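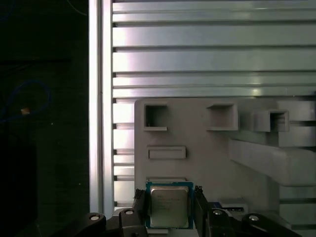 Flondum Bench Build Kit - Processor and Board Practice Set
Item 1307
Listed October 2018

Everybody remembers the first processor they put in a socket. Mine took me most of an evening and I think I held my breath for half of it. The Flondum kit is for people who are at that point now, or who teach people at that point, and we've been so happy with it that it gets a full page to itself.

What you get is a real desktop computer, in parts, set up for building and taking apart again and again. Real case, real board, real processor with its metal lid. It's full size too, so the feel in your fingers is the same as the feel you'll get when you build your own.

In the box

Processor with metal heat spreader
Green motherboard with lever-type socket
Open desktop case
Power supply, already mounted in the case
Momton fixture board for parking the processor between runs
Bag of spare case and board screws
Printed guide by Hanyu Jiang (large type, spiral bound, lies flat on the bench!)

The processor

It's square, with a silver lid over most of the face and a thin strip of the circuit board showing around the sides. Pick it up by the edges. Keep your fingertips off the underside, and if you have to put it down, use the fixture board or the tray it came in.

There's a small mark at one corner of the processor and a matching one on the socket. Find both before you go anywhere near the case. Hanyu's guide spends two whole pages on this and I used to think that was too much, but having watched a few rooms full of beginners I'd now happily give it three.

The lid does pick up smudges. A soft dry cloth is fine for a quick wipe. If you're using thermal paste in your lessons, clean the lid with isopropyl alcohol and let it dry fully before the processor goes back in its tray.

The case

We ship it with the side panel off, and most people never bother to put it on. There's plenty of room to work and the edges are folded, so you won't come away with scratched knuckles the way you might from an old office machine.
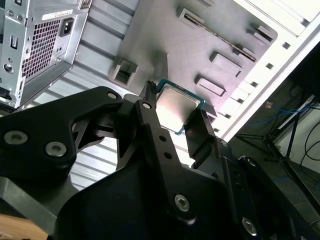 The power supply is there so that students can practice routing cables around something solid, and it really does change how you work. An empty case is easy. Once there's a big metal block in one corner you start thinking about where your wrist goes, and which side to come in from. For all the socket exercises in the guide the power cord stays unplugged, and we pack it in its own bag at the bottom of the box so it doesn't end up on the bench by accident.

If you want to go on to a full working build later, you'll need to add memory, a cooler and a drive. The guide has a short list of what fits.

Seating the processor, the short version

Touch bare metal on the case first, or wear a wrist strap.
Push the lever down slightly and out to the side, then swing it all the way up.
Open the load plate.
Line up the corner marks.
Lower the processor straight down and let go. Don't press on it.
Check that it sits flat on all sides.
Close the load plate and bring the lever back down under its catch.

The lever needs a firm push at the end, firmer than most beginners expect. If the processor is sitting flat, go ahead. If it's rocking at all, stop, lift it straight up and start over from the corner marks. 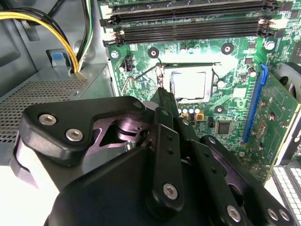 Good light makes a huge difference at this stage. The lid is shiny and throws back a lot of whatever is overhead, so try moving your lamp off to one side until you can see the outline of the plate clearly. We use an Iwasaki clamp lamp on our own bench and love it, though any desk lamp with a bendy neck will do the job.

Watch the fan header near the socket as well. Students who are concentrating hard on the processor tend to rest a knuckle there, and bent pins are fiddly to straighten.

How long does it last?

We ask people to check the socket every 200 insertions. Look across it at a low angle with a bright light and a magnifier, and compare it with the photos in the back of the guide. Our own demo board has been through 2000 and still closes the way it should - the lever has a few shiny spots on it now, and I'm rather fond of them. Yours may do better or worse depending on how gently it's treated. Replacement boards can be bought separately, and so can single processors and trays.

Storage

The board and processor should go back in their anti-static bags at the end of the day. Keep the tray lid with the tray. (Ask me how many loose lids I have.) The case can live on a shelf as it is, with a cloth over it to keep the dust out.

Changes since August

The fixture board now has deeper slots, so the processor stands up more steadily. The screw bag has a zip top. The guide has been corrected on page 14, where the lever was drawn on the wrong side.

Goes well with

Simus bench mat, gray, with snap for wrist strap
Simus wrist strap, adjustable
Iwasaki clamp lamp
Spare processor tray, pack of five

Questions about fit or spare parts can go to the parts desk with your item number. Please say which version of the guide you have - it's printed inside the front cover.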